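Knots, cords and a very full craft shelf

I have had string on the brain since April, and I'm not one bit sorry! It started with a skein of purple cord from the Stendov sale bin, and now I can't walk past a drawer pull or a key ring without wanting to tie something to it. My shelf at home is a disgrace.

The one I keep going back to is the plain two-color twist. You take two strings, any colors that look cheerful together (pink and purple gets my vote every time), pinch the ends, and keep them nice and snug while you work. Leave yourself plenty of slack on the table, more than you think you need - I ran out 5 inches from the end on my first one and said a few words I won't print.

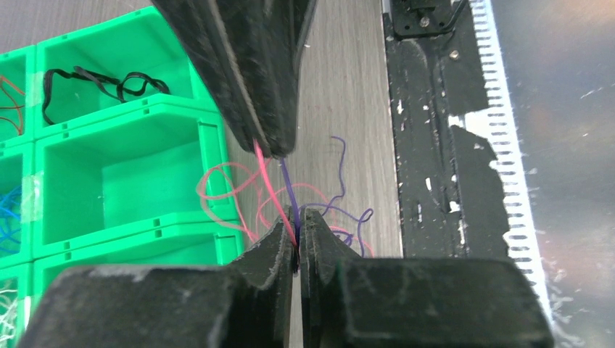
For a bookmark I cut 2 strings at 50 inches each, which leaves enough for a good fat tassel. Key rings take a lot less, and they make a lovely way to use up leftovers. Mine go into little plastic bins sorted by color, or they did until last week, when the oranges got in with everything else.

If you have odds and ends of cord to swap, bring them along to the Vukuvell table. I'm after a decent mustard yellow!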